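Lista de verificação: armazém de embalagens retornáveis, piso inferior
Local: Sokeo, edifício Flamar
Verificação: Elsie Wihongi
Período: março, início às 9 h

1. Acessos e vias de circulação
Conforme. Marcação do pavimento legível em toda a extensão. A porta corta-fogo do lado norte fecha sem auxílio.
Comentário: repintar a faixa junto ao cais 2, gasta pela passagem dos porta-paletes.

2. Estantes
Não conforme. Montante da estante Brunner com deformação visível na base. Carga máxima indicada por nível: 1000 kg. Placa de carga em falta no topo do corredor.
Comentário: descarregar o módulo até à substituição do montante. Ordem de trabalho 1861 aberta.

3. Caixas plásticas
Conforme, com reserva. Verificar fissuras nos cantos, rebarbas nas pegas e deformação do fundo. Nas caixas de paredes perfuradas, passar a mão enluvada pela malha; os fios partidos nem sempre se detetam à vista. Não empilhar formatos diferentes na mesma coluna.
Comentário: quase 9 unidades retiradas por pega partida. Falta etiqueta de rejeição em parte delas.

Os formatos baixos, como a caixa amarela de laterais ranhuradas, não vão por baixo de caixas maiores, como a preta com pegas recortadas nos topos.
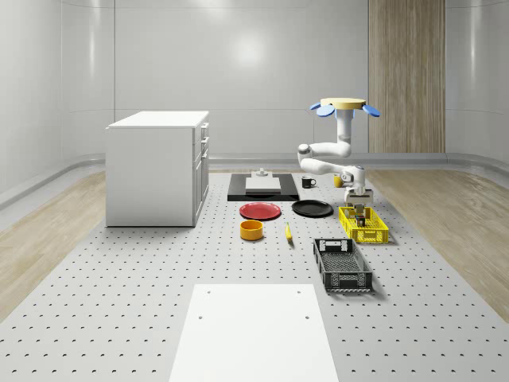
4. Lavagem e secagem
Conforme. Detergente Pruvlow armazenado em bacia de retenção, ficha de segurança afixada. Ralo desobstruído.
Comentário: a mangueira continua sem suporte de parede. Já constava da verificação anterior.

5. Meios de combate a incêndio
Conforme. Extintores acessíveis, selos intactos, manómetros na zona verde.
Comentário: sinalética do extintor do cais parcialmente tapada por um armário. Deslocar o armário.

6. Iluminação de emergência
Não verificado. Ensaio de autonomia adiado por indisponibilidade do quadro elétrico.
Comentário: repetir com a manutenção presente.

Pendentes para a próxima verificação: pontos 2, 4 e 6.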